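4.3 Comparing finger pads on small, soft items

Use this procedure when you are choosing between the standard Gameck pads and the ribbed Zemel pads. Allow 19 minutes for each set.

1. Fit the same pad type to both fingers. Tighten the pad screws until they stop, then back off a quarter turn.

2. Lay out the items on a soft, uneven surface such as a blanket or bedspread. Small fruits work well. Place the tray within easy reach.

3. Open the fingers fully and hold the gripper low over the first item, with the pads facing each other across it.

CAUTION: Do not press the fingertips into the fabric. Loose pile can catch in the pivot pins.

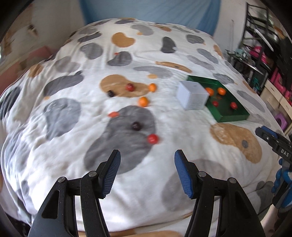 4. Close slowly until the item stops rolling, lift, and release it over the tray. Do this 5 times with each item before changing pads.

5. Enter each lift in the log as clean, slipped or marked. A split skin counts as marked, even if the item reached the tray.

Note: Items lying in a fold are harder to pick up than those on flat fabric -- keep the layout the same for both pad types or the results cannot be compared.

6. Wipe the pads with a damp cloth and let them dry before storage. Replacement pads are sold in pairs under part number 1124 (standard) or 782 (ribbed).

For the two-handed version of this test, see 4.4.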